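Lalden Community Help Pages
Household and Clothing > Washing and Storage

Dark uniforms fading and marking other items in shared laundry
Posted by Zustadlow Residence Office, 8 November 2024

The Zustadlow residence operates a shared laundry on the ground floor for the use of tenants and of the front desk staff. In September the residence replaced the staff uniforms. The new garments are dark cotton with a small amount of stretch fiber, and each member of staff received four sets.

We have since received complaints of two kinds. First, several of the garments have lost color along the seams and at the cuffs, while the remainder of the cloth looks as it did when issued. Second, tenants using the machines after the staff have reported gray marks on towels and bed linen. The supplier advises that the fabric is colorfast when washed as directed. The label calls for a cold wash and line drying. The residence has no outdoor space, and the garments are therefore dried by machine.

We would be grateful for guidance on the following points: whether the color loss can be stopped at this stage, whether soaking the garments in vinegar or salt is of any use, and whether the machines themselves require treatment. Replacement of the uniforms is not possible under the present budget.

3 replies

Kowalchuk Textile Desk

Color loss limited to seams and cuffs is generally caused by rubbing and should be distinguished from dye that has come out in the water. A seam stands slightly above the surrounding cloth and receives most of the wear in the drum. The usual test is to dampen a white cloth, press it against an inside hem for a minute, and examine it. A clean cloth indicates that little loose dye remains. A marked cloth indicates that the garment should continue to be washed alone.
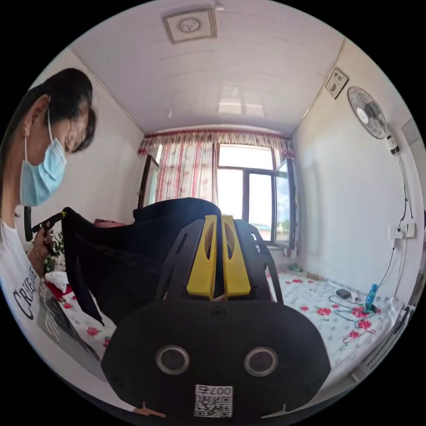 Dark garment.

For garments in regular use, our desk recommends the following practice. Turn each item inside out and close all zippers and hooks before loading. Fill the drum no more than two thirds full, so that the items can move without being pressed against one another. Use a liquid detergent without bleach or brighteners. Powder does not always dissolve in a short cold cycle, and the residue dries as pale streaks which are easily mistaken for fading. If such streaks are present, an additional rinse will normally remove them.

With regard to vinegar and salt, neither will set a commercial dye after the garment has been made. A small quantity of white vinegar in the rinse may help to clear detergent residue. It must never be combined with bleach. Color already lost from the seams cannot be restored by washing. A fabric dye suited to cotton can even out the appearance, although stretch fiber and polyester sewing thread take such dye poorly, and one garment should be treated and inspected before the others.

Heat in the dryer should also be reduced. High heat weakens stretch fiber and increases surface wear. The garments may be removed while slightly damp and placed on hangers indoors, with a window open or a fan running.

Sasteo

Wash cold, wash separately. We have had the same trouble with aprons and it settled down after a few months. Dye-catching sheets are sold in most supermarkets and are worth trying.

Lalden Tenants' Laundry Service

The replies above address the garments. The following concerns the machines.

Gray marks on the linen of the next user are often a mixture of loose dye, lint and detergent held in the door seal. The seal should be wiped with a damp cloth after every dark load, including the fold at the bottom where water collects. The detergent drawer should be removed and rinsed under the tap. Where marks continue, run an empty hot cycle with a washing machine cleaner and inspect the seal again before the machine is returned to general use.

Our service is responsible for 223 apartments, and our own arrangement is to reserve one machine for dark and heavily soiled items. A printed notice is fixed to the wall beside it. Residences with only 2 machines may prefer to set aside certain hours for dark loads, followed by a short rinse cycle. Written rules have proved more effective when they are placed at the machine than when they are sent to tenants by letter.

Linen that has already been marked should not be put through the dryer, as heat may fix the stain. It should be washed again promptly, with an oxygen bleach where the care label permits.

Tenants who wish to claim for damaged linen should address the residence office directly. This site does not process claims.

Zustadlow Residence Office

We thank all three contributors. The cloth test was carried out on two jackets. One left no mark and the other left a faint gray one, and the second will be washed alone for the time being. A notice for the laundry room is being prepared.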